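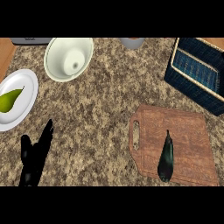 Hiba Awad wrote to ask how a robot can know where to put its fingers if it has never picked up a pear before. It is a good question, and most of the answer is software.

A robot hand like this one is called a gripper. It has two fingers that open and close, and that is all the hand can do by itself. Everything else comes from programs running on a computer.

Step one: finding things

The first program is for seeing. Programmers call it perception. A camera does not see a pear. It records a big grid of tiny colored squares called pixels, and each pixel is stored as numbers. The program looks for groups of pixels that go together. A patch of yellow-green, wide at one end and narrow at the other, is probably a pear. A long, dark purple shape is probably an eggplant.

Some things are harder. A speckled countertop has many small changes in color, and the program has to learn that those specks are not crumbs or beans. White dishes can be tricky too, because a rim and its shadow are almost the same color.

Step two: making a plan

The second program is the planner. Suppose the job is "move the pear to the cutting board." The planner breaks the job into smaller parts:

Move above the pear.
Turn the gripper so one finger is on each side.
Go down.
Close the fingers.
Lift, cross the counter, lower, let go.

The planner also checks for things in the way. The platter has a raised rim, so the fingers must come down inside it – a straight slide across the counter would bump the edge. The eggplant is already on the board, so the pear needs a free spot beside it.

Step three: moving

The third program is control. It sends orders to the motors in the arm. At Jarton, the control program sends 300 orders every second. After each order it checks where the arm really is. If the arm is a little too far left, the next order moves it a little to the right. You do the same thing when you carry a full glass of water, only you don't have to think about it.

Why practice in a pretend kitchen?

The kitchen at the top of this page was drawn by a computer. It is called a simulation. The pear has no juice and the bowl cannot break, so a mistake costs nothing. Liv Grønli, a programmer at Jarton, set up 60 different counters last August. In some of them she moved only one dish. Her first planner failed on 19 of them, mostly because it closed the fingers too early.

Words to know

Pixel: one tiny square of a picture.
Perception: working out what is there.
Planner: the program that picks the steps.
Control: the program that runs the motors.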